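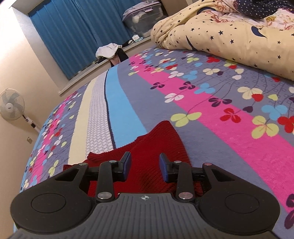
The red ribbed knit, on the bed and waiting its turn.

Folding day, or how I got my bed back

A few of you wrote in after the last issue to ask how I keep knitwear from turning into one big lump at the bottom of a drawer. Well, for most of March I didn't. I had sweaters over the chair, sweaters on the doorknob, and one that lived behind the door for so long I forgot I owned it. So this time I'm writing about folding, and if you already fold everything the minute it's clean you can skip down to the soup recipe with my blessing.

I do all of it on the bed. I know people swear by a table, but my table is the size of a tray and it always has mail on it. A bed gives you room to spread a thing out properly, sleeves and all, and if you start after breakfast you have a pretty good reason to finish before night. (I have slept next to a pile of towels. I don't recommend it.)

Ribbed knits are the ones I used to get wrong. The ribs grab each other, so when you pull a piece out of the basket it comes up in a bunch and wants to stay that way. What works for me is to put it down in a heap, find two corners, and ease it open from there. Don't tug! Smooth along the ribs with a flat hand and the edges will mostly come straight by themselves. Then sides to the middle, and fold up from the bottom in thirds. I never hang them anymore, not after what a wire hanger did to the shoulders of my green one. 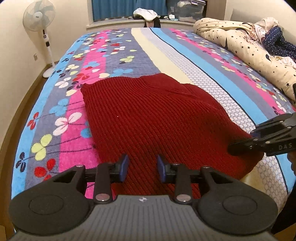 Spread out on the flowered stripes, with the star comforter shoved up out of the way.

Push your bedding over to one side before you start, by the way. I used to make the whole bed first, corners and everything, and then mess it up again with laundry, so now the comforter just gets bunched up and dealt with last. A busy bedspread is no trouble with a solid red, but I lost a striped sock on mine for the better part of an afternoon — it was right there in the pink.

I give myself 15 minutes with the timer on. When it rings I stop, even if there are six things left, and they go back in the basket for tomorrow. It sounds strict, but it's the only way I've kept it up, and I've been doing it long enough now that the chair is a chair again.

Several of you also asked about drawer dividers. I have the fabric ones from Plarden and they're fine, a bit floppy when the drawer is half empty. A reader recommended Skosent cedar blocks too, and I have a pack on the way, so I'll tell you next time if my drawer smells like a forest or like a hamster cage. Keep the folding questions coming, especially if anyone has cracked the fitted sheet.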